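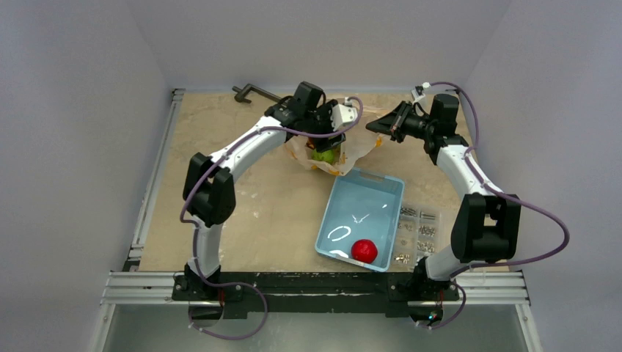 One bag, one table.

I've been putting off the bag drawer since we moved to Prostthorpe. It's the deep one under the counter, to the left of the stove, and for a while now it has only opened halfway. You have to slide a hand in flat, push down whatever is sticking up, and pull with the other hand. Last Sunday I couldn't get it open at all without a spatula, so I took the whole drawer out and emptied it on the floor.

There were 85 bags in it. I counted because Despina and I had a bet going. She said 44 and I said more than that, so she did the dishes for the week. Neither of us was close.

I should say I don't think keeping plastic bags is a bad habit. We reuse them for wet swimsuits, paint rollers, bread, shoes in a suitcase, the cat litter. My grandmother washed hers and hung them on the line. The trouble is with how they're kept. A bag that gets stuffed in with other bags is hard to find, and when you do find it you pull out four more with it and stuff those back in worse than before.

So the first job was sorting. I made piles on the kitchen floor:

Grocery bags with handles, in decent shape.
Clear or cloudy bags without handles, from produce or bedding or whatever else.
Zipper bags.
Anything torn, sticky or with crumbs in it.

The last pile was the biggest. I took it to the drop-off bin at the supermarket, the one by the carts, after shaking out the crumbs and pulling off the labels. Check what your store takes before you haul a sack of them over there. Ours doesn't want the crinkly kind that salad comes in.

The handle bags were easy. I fold them into triangles, the way Evaristo Costa showed me years ago when we shared the apartment over the tire shop. Flatten the bag, fold it lengthwise twice into a strip, then fold the bottom corner over and over until you get to the handles and tuck the end in. It takes me maybe half a minute each. They stand up in a shoebox and you can take one without disturbing the rest.

The bags without handles are what slowed me down. The cloudy ones don't want to lie flat. They hold air, they cling to your hands, and the mouth closes up as soon as you let go of it. I tried three ways of dealing with them.
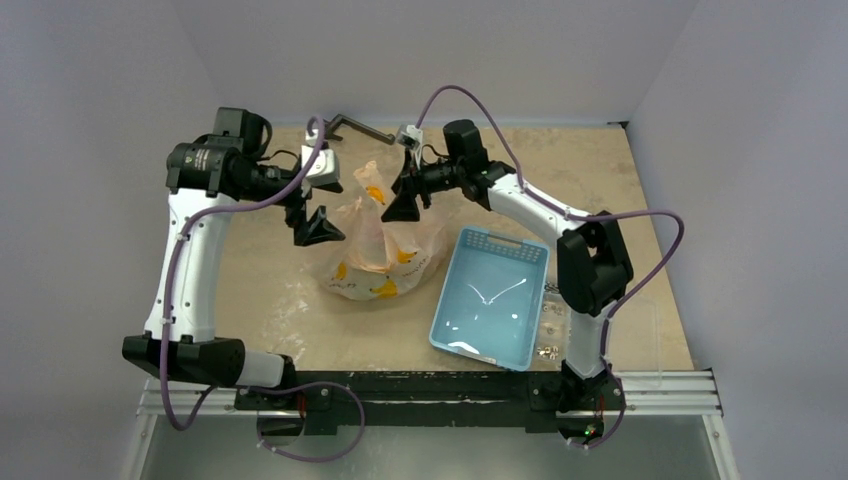 The first was rolling. You press the air out from the closed end toward the mouth and roll it up like a sleeping bag. That works if you put a rubber band on it, but I don't want to own that many rubber bands, and without one the roll opens up again while you're doing the next.

The second was folding into squares. Fine for the big ones. For the small ones it was more effort than the bag is worth, and they slid around in the box.

The third was nesting, and that's what I settled on. You take one of the larger bags, open it with both hands, roll the top edge down a little so the mouth stays open, and put the others inside one at a time, pressed flat. I keep about ten in each. When I need one I reach into the bag and take the top one out. It isn't pretty but it has held up so far, and the cat hasn't gotten into it.

It does help a lot to do this on a table. I started on the floor with the sorting and my knees were sore by lunch. A bare table is best – no placemats, no mail, nothing for the bags to catch on – and it's good to have a second pair of hands for holding the mouth open. Despina did that part for the big ones while listening to the radio.

The zipper bags went in a long Konholm box that used to hold spaghetti. I stand them on end, small in front and large in back. If the zipper doesn't close anymore, I cut it off and use the bag for scraps.

What's left in the drawer now is the shoebox, the spaghetti box and three of the stuffed bags, with room for the foil and the parchment paper, which had been living on top of the fridge. It opens all the way. I wiped the runners with a damp cloth while it was out and found a corn holder and the instructions for a blender we gave away.

We've agreed that if the shoebox is full, new bags go straight to the bin by the carts. Despina has already asked if we could get a second shoebox. Next is the cabinet with the lids, and I haven't decided how I'm going to handle that one. If you have a system for round lids in a square cabinet, leave it in the comments.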